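Altdale Open Day

The Altdale Open Day is a yearly public event held at the Altdale Robotics Workshop, a small research and teaching center in the town of Grandley. Visitors can watch household robots being programmed and tested, both on real hardware and in computer simulation, and can try some of the controls themselves. The event takes place in December and lasts from 10 in the morning until 5 in the afternoon. Entry is free, though the guided sessions need a ticket.

History

The workshop was set up by the engineer Boris Kadlec in a former seed warehouse on Brabec Street. For its first few years it did contract work for Ciden, a local maker of warehouse conveyors, and was closed to the public. The first open day was a single afternoon of talks with one working arm on show. Kadlec later described it as "mostly coffee and a slide projector."

Radoslava Hubáček took over the program two years later and changed its form. She cut the talks to two and gave the rest of the day to live demonstrations. Attendance grew to around 900, and the event moved from the front office into the main hall. The old loading dock became the entrance, which it still is.

The open day was called off once, when the hall roof was being replaced. A shorter program was held that year at the Grandley public library, using laptops only. Several parts of the library program were kept afterward, among them the beginners' table and the printed glossary.

Program

The day is split into three areas, known as the floor, the screens and the bench. Visitors may go through them in any order, except during guided sessions, which start at the floor.

The floor is the largest area and holds the working arms. Demonstrations run every half hour and usually involve picking up and putting down household objects such as cups, boxes and folded cloth. A staff member stands at the stop switch throughout. The area is marked off with tape, and children under eight must be with an adult.

The bench is a repair and assembly area where worn grippers, cables and joints are taken apart. It is run by Alžběta Beneš, the workshop's senior technician. Visitors can handle the loose parts – gears, belts, finger pads – but the powered tools are kept for staff. In recent years the bench has also taken in broken toys for repair, up to a limit of 32 items in a day.

The screens are given over to simulation. Most of the workshop's tasks are first tried in simulated rooms before anything is run on the floor, and the same rooms are used for the public sessions. Each station has a keyboard, a hand controller and a printed card that explains the keys.

Simulation demonstration

The simulation demonstration is led by Kalkidan Birhane, who joined the workshop as a student and now runs its software group. It lasts 25 minutes and is the only part of the open day that regularly fills up. Birhane starts with a furnished room and two simulated arms, explains how one of them is steered, and then hands the controller to someone in the audience.

The rooms are built from a shared library of furniture and small objects. At the time of the most recent open day the library held 1501 items. They are placed by a script, so a room may have a laptop on a chair or pens spread across a table, and the viewpoint can be set high and at a tilt. Birhane has said that the odd placements are useful in training, as a robot that has only worked in tidy rooms does badly in ordinary ones.

Many of the objects to be gripped carry bold surface patterns. One used often in the public session is a boxy orange object with black markings, which is easy to follow from the back row when the arm swings out over the floor. 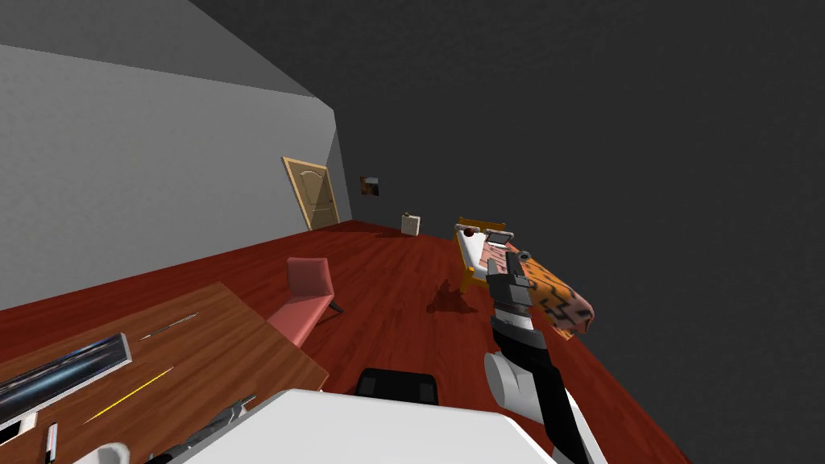

Visitor sessions

After the demonstration, visitors can book a ten-minute turn at a station. The usual task is to lift an object and set it down on a table without tipping it over. A harder version asks for two arms to be used together, with one person on each. Scores are not kept. An earlier contest with a leaderboard was dropped after long lines formed behind a few players.

At the last open day 139 people took a turn. The youngest group tended to prefer the hand controller, while adults more often chose the keyboard. Stations are reset by staff between turns, and a visitor who wants a second turn has to join the line again.

School visits

A separate session for schools is held on the morning before the open day. It was started by Vendula Koubek, a physics teacher in Grandley, who wrote the worksheets still handed out. Pupils are asked to guess how an arm will move, watch it, and draw the path it took. The session covers the screens and the bench but leaves out the floor, where the safety rules limit group size.

Koubek's worksheets come in two levels. The lower one deals with joints and turning, and the upper one adds simple measurement of angles. Both can be borrowed from the Grandley library outside the event.

Access

The hall is on the ground floor and has a ramp at the loading dock. Parking on Brabec Street is limited during the event, and the workshop advises using the lot behind the rail station, a ten-minute walk away. Photography is allowed in all areas – flash is not permitted on the floor, as it can upset the sensors used to track the arms. Hot drinks are sold in the front office until 4 in the afternoon.

See also

Brabec Street warehouses
Ciden
Grandley public library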